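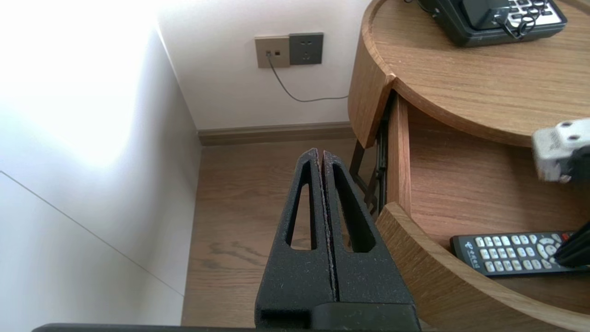 Chapter 4: Small Storage and the Bedside

February 18, 2022 — by the Lirnden course team
Reading time: 3 minutes

I've always thought you can learn more about a home from the bedside than from the sitting room. Visitors see the sitting room, so we tidy it. The bedside gets whatever we empty out of our pockets at night, and mine currently holds two dead pens, a hotel sewing kit and a library card from Skondby, where I haven't lived for years!

So this chapter is about the nightstand and the bit of room it stands in. We looked at big pieces in Chapter 3 (wardrobes, mostly, and how their doors fight with beds), and now I'd like you to think small. Take a round one in a warm oak finish, with a raised rim round the top and a drawer underneath. The rim is a lovely thing if you're the sort who knocks a pencil off in the dark. The curved drawer front is harder work for the maker, and a round shape leaves awkward gaps where it meets a straight wall — though a gap is a handy place to lose a cable.

And cables matter more than you'd think. When I helped furnish a block of student flats in Zutham, we drew every bed and desk before anyone asked where the wall plates were. We ended up with sockets behind headboards and a data lead trailing across a doorway. I now mark power and data on the plan first, and run any lead along the foot of the wall.

Then there's the drawer. Pull one open and check what it needs: room in front for the drawer itself, and room for your knees as well.

Before you read on, sketch your own bedside from above, including the skirting board, the sockets and the drawer fully open. Keep the sketch, as we'll use it for the Balogun exercise in section 4.3.

© Lirnden Home Studies | Contact us | Back to top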